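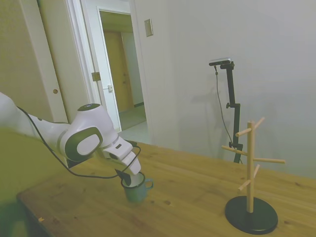
Senden Tabletop Manipulation Kit

The Senden Kit is a complete single-arm package for teaching, recording and evaluating everyday handling tasks at table height. It is supplied by Drarkus to university laboratories, technical colleges and product research departments. Each order includes the arm, a two-finger gripper, one stand-mounted camera, the control software and a set of household task objects.

Intended use

The kit is designed for institutions that wish to study how an arm handles ordinary objects in ordinary rooms. No safety cage, raised floor or dedicated cell is required for the supplied task programs, provided that the site has completed the risk review described in the installation guide. The arm may be clamped to a workbench, a desk or a sturdy kitchen table.

It is not suitable for food preparation, for the handling of hot liquids or for use by unsupervised minors. Customers planning continuous production work should ask the sales office about the Zakitton line.

The mug tree task

Purchasers most often begin with the mug tree program. The arm takes hold of a mug standing on the table, lifts it, turns the handle toward the tree and lowers the handle over a peg. The task is simple to set up and harder to perform well than many first-time users expect. A grip that is secure enough for lifting may still allow the mug to rotate, and a handle with a small opening leaves little room for error at the peg.

Two grasp styles are provided. In the rim grasp, one fingertip enters the mug and the other closes on the outside of the wall. In the handle grasp, both fingertips close on the handle from above. The rim grasp is recommended for new users and for mugs with thick or irregular handles. Stoneware with a rough glaze should be tested at reduced closing force before any recording is made.

The standard program places a single mug on an empty tree. The extended program fills the tree peg by peg and requires the operator to record each peg position separately. Trees with angled pegs are supported, although pegs that slope downward are not.

What is included

One arm with table clamp and emergency stop
One two-finger gripper with two pairs of replaceable fingertips
One camera with articulated stand and data cord
External gripper cable with hook-and-loop ties
Mug tree and four mugs of differing handle shape
Control software, single-site license
Printed installation guide and task workbook

The workbook contains 40 graded exercises, beginning with single-object lifting and ending with the extended tree program. It was prepared by Bimla Lodhi and Kyrylo Zinchenko of the Drarkus training office and is revised each February.

Placement and cabling

The camera stand should be positioned at the far side of the table, with the full height of the tree in view. Both joints of the stand must be tightened before calibration. If the stand is moved afterward, calibration must be repeated — even a small shift is enough to spoil the peg positions.

The gripper cable runs outside the arm. Leave sufficient slack for the wrist to turn through its full range, and check at the start of each session that the loop does not catch on the tree or on the object being handled. The ties should be fastened loosely at the forearm and never at the wrist joint.

Specifications

Supported mug weight: up to 698 grams
Sample recordings supplied: 284
Workbook exercises: 40
Software languages: 13
Camera stand: two joints, hand-tightened
Mounting: table clamp or bolt plate

Training and support

On-site instruction is available through Ivanyshyn, our authorized service partner. The introductory course covers installation, calibration, both grasp styles and the safe recovery of a stopped arm. Courses are led by Majdi Qaisi or Ivan Antoniuk and may be booked at the time of purchase or later. Participants should bring any mugs, cups or stands that they intend to use in their own work.

Replacement fingertips and cables are held in stock. Worn fingertips should be changed in pairs. The warranty covers the arm, gripper and camera under normal laboratory use; it does not cover the task objects, or damage caused by a cable that has been tied too tightly.

Ordering

Quotations are prepared individually according to site, mounting method and training needs. Please state the thickness of the table, the distance to the nearest power outlet and the number of operators to be trained. Educational institutions should include their purchasing reference with the first inquiry.

Inquiries should be addressed to Oksana Levchenko, Institutional Sales, Drarkus. Requests received before 3 p.m. are acknowledged the same working day.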